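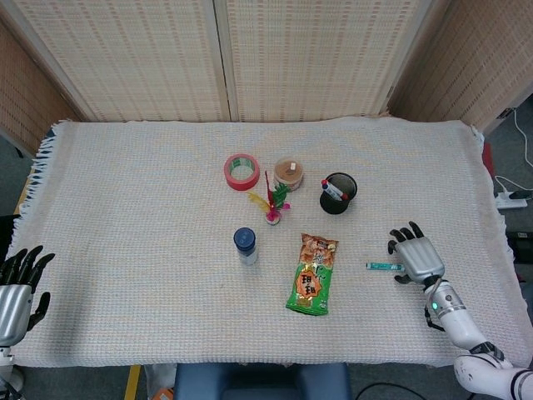

The Long Wait for the Gallardo Crossing

Why a short stretch of bus lane has become the hardest question in county transportation

14 shares | 8 comments

The county's transportation plan gives the Gallardo Crossing a little more than a page. It calls for a dedicated bus lane over the river, a rebuilt approach on the Boten side, and signals that would let buses enter the bridge ahead of general traffic. The plan was adopted with little debate. Paying for it has been another matter.

Under the original agreement, the state was to cover half the cost of construction, with the county and the two cities at either end of the bridge dividing the rest. The state has since changed the rules of its matching program. Projects that serve more than one city must now show that operating money is in place for 8 years before construction funds are released. The county can commit to five. Neither Boten nor Corum has agreed to make up the difference.

The result is a project that has been approved at every level of government and cannot be built.

For residents of Boten, the effects are felt daily. The city grew quickly after the rail yard closed and the land was opened to housing, but most of the region's hospital, warehouse, and office jobs remain across the water in Corum. The existing bus shares two lanes with freight traffic. On a clear morning the trip is short. When a truck stalls on the bridge, riders who left home at 6:40 can miss the start of an eight o'clock shift.

Yuxi Cui, who directs transportation planning for the county, has presented the case for the lane to both city councils. She argues that the crossing should be judged as a regional investment and that the current cost-sharing formula, drawn up when Boten was a much smaller city, no longer fits the people it serves.

"The formula counts where the pavement is," Cui said. "It does not count where the riders live or where they are going. Those are the figures that matter if we are deciding who benefits."

Officials in Corum see the question differently. The city paid for most of its own downtown transit center without state help, and several council members have said they are unwilling to take on a long operating commitment for a route that begins outside city limits. They have also raised concerns about the loss of curb space along Nosta Avenue, where the lane would end. Around 400 parking spaces lie within the study area, although county staff expect that most of them would stay.

Merchants on the avenue are divided. Some welcome the prospect of more foot traffic. Others remember the water main replacement, when the street was closed for most of a spring and several storefronts did not reopen.

There are precedents for a settlement. The county and the two cities already share the cost of the emergency dispatch center under a formula that is adjusted every 2 years as population changes. Cui's office has proposed a similar arrangement for the crossing, with each city's share tied to ridership and capped in advance. A draft was sent to both city managers in the spring. Boten's council has endorsed it in principle. Corum has asked for further review of the cap.

The state, for its part, has shown little interest in granting an exception. Its position is that local governments should settle their obligations before public money is spent, and that other regions have met the same standard. County officials reply that those regions were given notice of the rule before their agreements were signed.

The present match expires at the end of the state's budget cycle. If no operating agreement has been filed by then, the county must apply again and compete with newer projects, at prices that have risen since the first estimate. The joint session of the two councils is expected in July, with the revised cap as the main item on the agenda.

Share this article | 8 comments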